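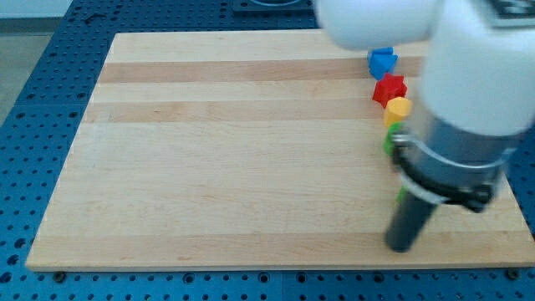 Shape blocks on the maple-colored board, arm from Stemus on trial. January, morning.

In at seven. Panagiotis had already switched the controller on, so I made coffee and read the last part of the Stemus quote again. The trial kit is ours until the end of the month. After that we either pay for it or box it up, and boxing it up means finding all the foam, which I think went into the attic at Prevotport.

Started with the four shapes: blue, red, yellow, green. I wanted a plain pick and place before we tried anything with our own parts. Taught the points by hand, which the manual says takes a few minutes per point. It took me most of an hour. The free-drive button is stiff and you have to keep holding it while you push the arm, so fine positioning is awkward with one person. Wrote that down for the review.

The star gave trouble. It went over when the tool came down a little off center, and then the next move went to where it used to be. The yellow one was fine every time. I changed the approach height and slowed the last stretch, and after that we got through 50 cycles with 2 misses, both on the star. The sales sheet doesn't give a figure for this, so I have nothing to hold it against except the old Ornosden unit, and that one never handled parts this small.

Things I like so far: the programming screen is clear, and undo works the way you expect. It starts up quickly. Arben stood next to it on the phone to a customer and didn't have to raise his voice.

Things I don't: the tool change. The clamp is a good idea but the latch sits on the side where our guard will go, and I can't see how we'd reach it without taking a panel off. Sent Stemus a question. Also the service plan, which is priced per year and doesn't cover the tool. Two visits included, travel extra. Arben says Živković offers the same thing with travel, but their lead time is almost two months and their arm needs a bigger base than we have room for.

Lunch late. Rain all afternoon.

Tried the green block from a different starting corner and the arm stopped with a joint limit warning. My mistake, I had left the old waypoint in. Cleared it and ran again. It would help if the warning said which line of the program it came from. Panagiotis found a log file that does say, three menus down.

Reply from Stemus at four. They can turn the clamp if we redo the tool calibration afterward. They will send the procedure. Not clear if that is free.

Tomorrow: our own brackets, the small ones first. Need to ask Arben for two trays from the store room and a decision on the guard. Also order more of the board strips, the supplier closes early this week.

Home at six thirty.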